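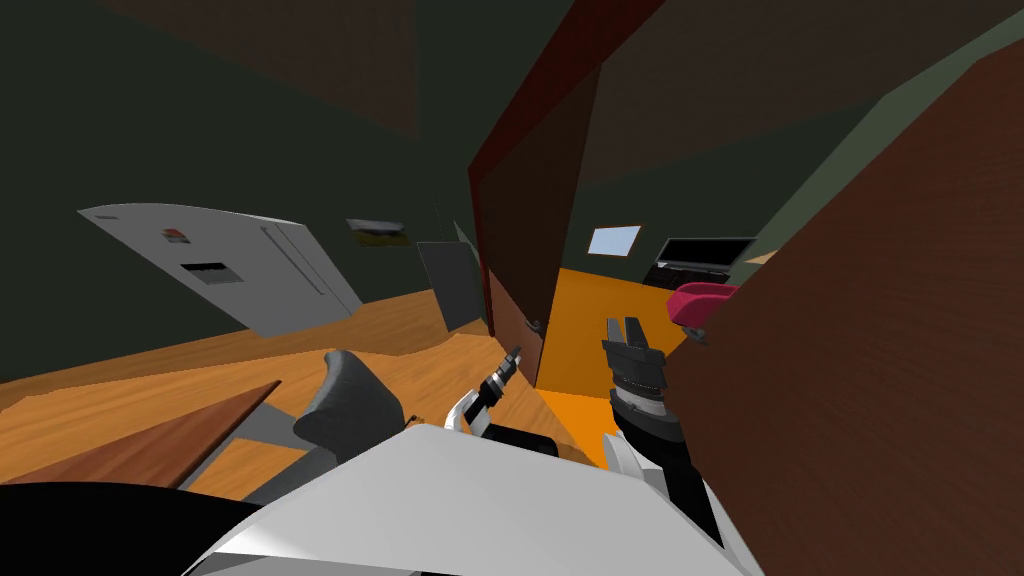 白い冷蔵庫と木の床のある室内

家庭の食品保存に関する記録調査「ダンクワ調査」 参加世帯募集

コステッド生活調査室では、家庭で買った食品がどこに置かれ、いつ食べられ、どのくらい捨てられているかを調べる「ダンクワ調査」の参加世帯を募集しています。記録の期間は11月から始まる17週間です。ふだんの買い物と食事を続けながら、専用の記録帳に書き込んでいただきます。

前回の調査には546世帯が参加しました。前回は夏を中心に記録をお願いしたため、冬の保存のしかたについては資料が不足しています。常温で置く野菜、鍋物に使い残した食材、年末年始の買い置き、いただき物の食品などは、夏の記録からはほとんど読み取れませんでした。今回は寒い時期に絞り、募集の規模を小さくして行います。

募集する世帯
300世帯
一人暮らし、夫婦のみ、子どものいる世帯、三世代同居など、世帯の形は問いません。一人暮らしの方と、週の半分以上を外食や社員食堂で済ませている方は前回の参加が少なかったので、応募をお待ちしています。

応募の条件
次のすべてに当てはまる世帯が対象です。
・日本国内に住んでいること
・記録を担当する方が18歳以上であること
・自宅に冷蔵庫があること(大きさ、年式、台数は問いません)
・記録期間中に、続けて二週間を超えて家を空ける予定がないこと
・記録帳を月に一度、郵送で返送できること
・日本語で記録を書けること

食品の製造、卸、小売の仕事をしている方も参加できます。申込書の勤務先の欄に業種だけを書いてください。会社名は不要です。
同じ住所に別の世帯が住んでいる場合(二世帯住宅など)は、台所と冷蔵庫が別であれば、それぞれ一世帯として申し込めます。台所を共有している場合は一世帯として扱います。シェアハウスにお住まいの方は、自分の分の食品だけを記録する形で参加できますので、申込書の備考欄にその旨をご記入ください。

記録していただく内容
記録帳には「買った日」「置いた日」「出した日」の三つの欄があります。

「買った日」には、その日に家に入ってきた食品を書きます。店で買ったもののほか、宅配、ふるさとの家族からの荷物、近所からのおすそ分け、家庭菜園で採れたものも含みます。品名は「大根」「牛乳」「冷凍うどん」程度の書き方でかまいません。商品名や値段は不要です。量は「一本」「半分」「一袋」のように、見てわかる単位で書いてください。

「置いた日」には、食品を置いた場所を記号で書きます。冷蔵室はレ、野菜室はヤ、冷凍室はト、それ以外の室内はシ、玄関やベランダなどはソです。途中で場所を移したときは、移した日と新しい場所を書き足します。冷蔵庫に野菜室がない場合は、ヤの記号は使わず、すべてレとしてください。

「出した日」には、使い切った日、または捨てた日を書きます。捨てた場合は理由の欄に丸をつけます。理由は「傷んだ」「期限が過ぎた」「忘れていた」「口に合わなかった」「量が多すぎた」「その他」から選びます。迷ったときは複数に丸をつけてもかまいません。

記録の対象にならないもの
・塩、砂糖、しょうゆ、油などの調味料
・米(炊いたご飯の残りは対象です)
・酒類と飲料水
・ペットフード
・乳児用の粉ミルク
・薬と栄養補助食品

みそは調味料に含めます。漬物は対象です。ドレッシングとマヨネーズについては前回問い合わせが多かったため、今回から調味料として扱うことにしました。茶葉とコーヒー豆も対象外です。

一日にかかる時間
買い物をした日は10分ほど、それ以外の日は2、3分が目安です。毎日書けなくても、三日以内であればまとめて書いてかまいません。それ以上あいた場合は、思い出して埋めずに空欄のままにし、日付の横に斜線を引いてください。空欄があっても参加の取り消しにはなりません。

記録期間中の流れ
記録帳は、開始前に参加世帯へ郵送します。同封するのは、記録帳一冊、記入例、返信用封筒、冷蔵庫の扉や壁に貼れる記号の一覧表です。マグネットは付いていませんので、お手持ちのものかテープをお使いください。

最初の一週間は練習期間です。この間の記録も返送していただきますが、集計には使いません。書き方がわからない箇所に付箋を貼っておいていただければ、返送後に担当者から書面でお答えします。

その後は月に一度、切り取り線から先をはがして返送してください。控えが必要な方は、返送の前にコピーを取っておいてください。返送後の記録帳はお返しできません。

期間の中ほどに、質問票を一度お送りします。内容は、買い物の頻度、主に使う店の種類、冷蔵庫の容量、料理をする人の人数、作り置きをするかどうかなどです。年収や学歴に関する質問はありません。

終了後、希望する世帯には聞き取りをお願いすることがあります。電話で30分程度です。聞き取りへの協力は任意で、断っても謝礼は変わりません。

アプリでの記録について
紙の記録帳の代わりに、記録用アプリ「ジトリー」を使うこともできます。入力する項目は紙と同じです。アプリの利用料はかかりませんが、通信料は参加者の負担となります。途中で紙からアプリへ変えることはできますが、アプリから紙へ変える場合は記録帳の発送に一週間ほどかかります。
一つの世帯で、紙とアプリを同時に使うことはできません。家族で分担して入力する場合は、同じ番号で複数の端末から使えます。

謝礼
記録帳を返送するごとに、1,000円分の商品券をお送りします。アプリの場合は、月ごとの入力が確認できた時点で同じ額をお送りします。練習期間の分は、最初の月の返送に含めて扱います。
聞き取りに協力していただいた方には、別に商品券をお送りします。額は依頼の際にお知らせします。
途中で参加をやめた場合も、それまでに返送された分の謝礼は受け取れます。やめる際に理由をお聞きすることはありません。下記の連絡先に、世帯番号とやめる旨をお知らせください。

個人情報の扱い
申込書に書かれた氏名、住所、電話番号は、記録帳と謝礼の発送、および連絡のためだけに使います。記録の集計では世帯番号を用い、氏名と記録が同じ表に載ることはありません。
申込書は調査終了から一年後に裁断して処分します。抽選で参加に至らなかった方の申込書は、結果の通知後、すぐに処分します。
集計結果は報告書にまとめます。報告書には個別の世帯がわかる形での記載はしません。記録帳の余白に書かれた感想を報告書に引用したい場合は、事前に書面で許可をお願いします。

報告書の送付
参加世帯には、完成した報告書の要約版を一部お送りします。全文を希望する方は、最後の記録帳の返送時に「報告書希望」の欄に丸をつけてください。転居された場合は、新しい住所をお知らせください。

応募の方法
申込書に必要事項を書いて、郵便で送るか、窓口に持参してください。申込書は窓口で配布しているほか、電話で請求していただければ郵送します。電話での申し込みは受け付けていません。

申込書に書いていただく事項
・記録を担当する方の氏名、年齢、電話番号
・住所
・世帯の人数と、それぞれのおおよその年齢
・冷蔵庫の台数と、わかる場合は容量
・紙とアプリのどちらを希望するか
・記録期間中に一週間以上留守にする予定があれば、その時期
・前回の調査に参加したかどうか

容量がわからない場合は空欄でかまいません。扉の内側のラベルに書かれていることが多いので、見つかればその数字を書いてください。

応募が募集数を超えた場合は、世帯の人数と地域に偏りが出ないように分けたうえで抽選を行います。先着順ではありません。前回参加した世帯も応募できますが、抽選で有利にも不利にもなりません。結果は、応募した全員に郵便でお知らせします。

よくある質問

家族の一部だけが参加を希望しています。
食品は家族で共用することが多いため、世帯単位での参加をお願いしています。記録を書くのは一人でかまいませんが、買い物をする方には調査のことを伝えておいてください。

捨てる量が多いのですが、参加してもよいですか。
参加できます。この調査は捨てる量を減らしてもらうためのものではありません。記録を始めたあとも、買い方や保存のしかたを変えずに過ごしてください。担当者から食生活について助言や注意をすることはありません。

総菜や弁当は記録しますか。
買ったその日に食べ切ったものは記録しません。翌日以降に残したものは、残した分だけを「買った日」の欄に書いてください。飲食店から持ち帰った料理も同じ扱いです。

自分で作ったおかずの残りはどう書きますか。
品名のあとに丸で囲んだ「作」の字をつけてください。カレーや煮物を冷凍した場合も同様です。材料に使った食品は、鍋に入れた時点で使ったものとして扱います。

帰省中の記録はどうなりますか。
帰省先で買った食品は記録しません。持ち帰った食品は、家に着いた日を「買った日」としてください。留守中に傷んでいたものは、気づいた日を「出した日」とします。

冷蔵庫が故障した場合や、買い替える場合は。
そのまま記録を続けてください。故障した日、または新しいものに替えた日を余白に書き、容量がわかれば添えてください。停電のときも、余白に時間帯を書いていただけると助かります。

引っ越すことになったら。
国内であれば続けられます。記録帳の発送先が変わりますので、早めにご連絡ください。

問い合わせと申込書の送付先
コステッド生活調査室 ダンクワ調査係
ブレネットブリッジ事務所 一階窓口
担当 エベネザー・フィアゾ

窓口と電話の受付は、午前10時から午後4時までです。正午から午後1時までは電話がつながりにくくなります。記入例の見本は窓口に置いてあり、申し込みの前に見ることができます。車でお越しの方は、建物の裏側の駐車場をご利用ください。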